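Teaching the robot about chairs

I've been at Venside since August, learning to drive the humanoid by remote control. Domenica Bühler set me one job: move an office chair to and from a desk, over and over, so there's plenty of my driving to learn from. We're up to 104 runs now — the target is 3,000, so I'd better get comfy!
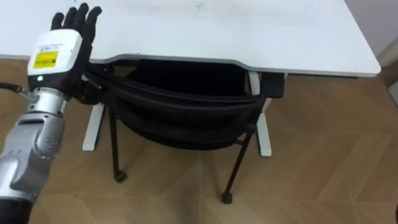
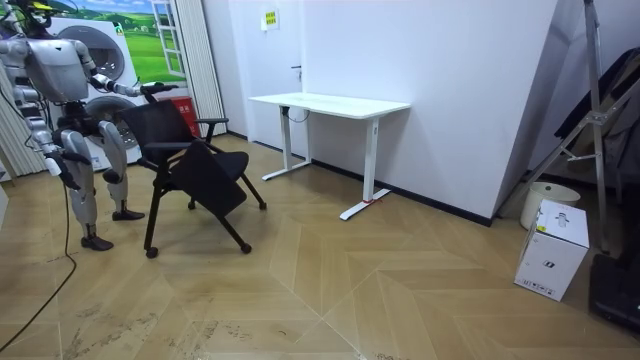

Two moments from the chair job: hand up by the desk, then a grip on the backrest.

I find the reach much harder than the grip (my own elbow always wants to lead). Imogen Parsons drives far more smoothly than I do and keeps telling me to slow down. She's right, annoyingly. More pictures when we get on to drawers.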